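I started mapping my values after a rough June, when I'd said yes to three projects I didn't even like. You need a pen, a stack of index cards and maybe half an hour (I never finish in half an hour!).

First, write down ten moments from the past year when you felt really annoyed or really proud. Don't explain them yet, just get them on the cards, one each.

Next, flip each card and write what you were protecting. Mine said things like "fairness" and "my quiet mornings" – be as petty as you like. 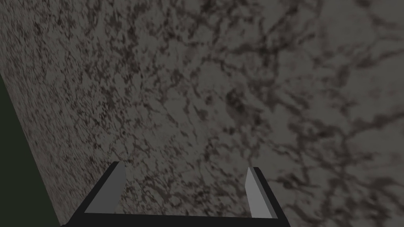
Gray marble, dark veins.

Now sort the cards into piles that feel related and give every pile a name in your own words. I had one called "leave me alone, I'm thinking," and it explained a lot about how I act in meetings.

Last, pick your biggest pile and ask where it clashes with the people you work with. I did this with my team at Hundale and we talked until 7 p.m. Write one small thing you'll do differently this week, and tape it somewhere you'll see it.

Comments

Kaja Raudsepp: Can I do this with a partner or will we just argue?

Reply: Do the cards alone, then swap piles!

uibo_reader: Got stuck at six moments. Went through my old texts and found the rest.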